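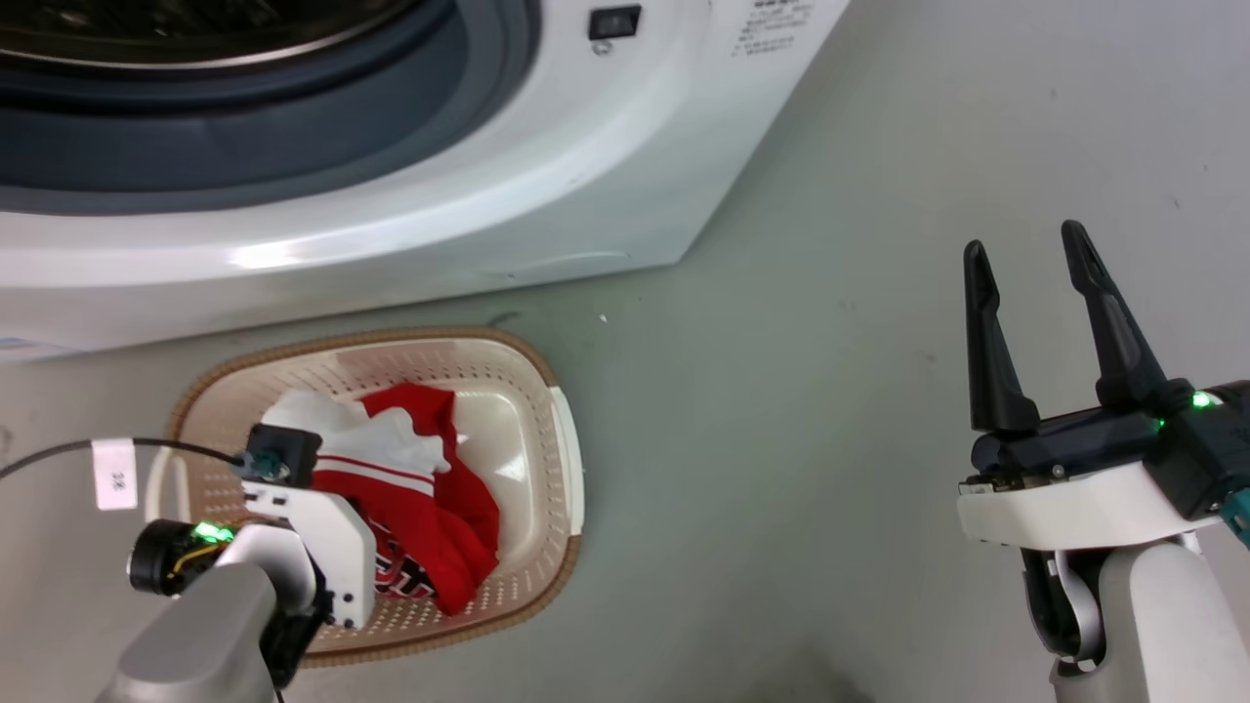
# Plastska opens pilot line for resin hardeners made from nut shells

Lemcombe, November 2023

Plastska, a maker of resins and coatings, has started a pilot line at its plant in Lemcombe. The line produces a hardener for epoxy resins, and its main raw material is the liquid pressed from cashew nut shells. The shells are left over when the nuts are prepared for food, and in many places they are burned.

Epoxy resins are used in floor coatings, glues and the protective layers on metal parts. Each of them needs a second component, the hardener, before it becomes solid. Most hardeners on the market today are made from mineral oil. The new product, which has the name Nako, takes the larger part of its carbon from plants.

The work on Nako has taken 7 years. In the first period the company had difficulties with the color of the liquid, which was dark brown and became darker in storage. This problem was solved together with Fawzy, a laboratory for surface testing. Fawzy proposed a distillation step at low pressure and afterwards tested 33 mixtures on steel plates. The plates were kept in salt fog and were examined for rust and for loss of adhesion.

From these mixtures, Plastska selected one for the pilot line. According to the company, it hardens at 12 degrees Celsius without extra heating, so that it can also be applied in halls and workshops during the cold part of the year. The coating remains slightly yellow. For this reason Plastska does not recommend it as a clear top layer, and it is offered at present only as a primer and as a middle layer.

The pilot line can produce 3,000 kilograms per month. The first deliveries will go to coating companies which have already worked with earlier samples. Their results will be collected until the end of February, and after this the company will decide about the size of a permanent line.

Plastska also informs that the existing hardeners remain in the program and that their prices are not changed by the new product.

**Samples and data sheets**

Coating companies can request samples of Nako from the sales office in Lemcombe. The technical data sheet and the safety data sheet are sent together with each sample. Please state in the request which metal will be coated and at which temperature the work will be done.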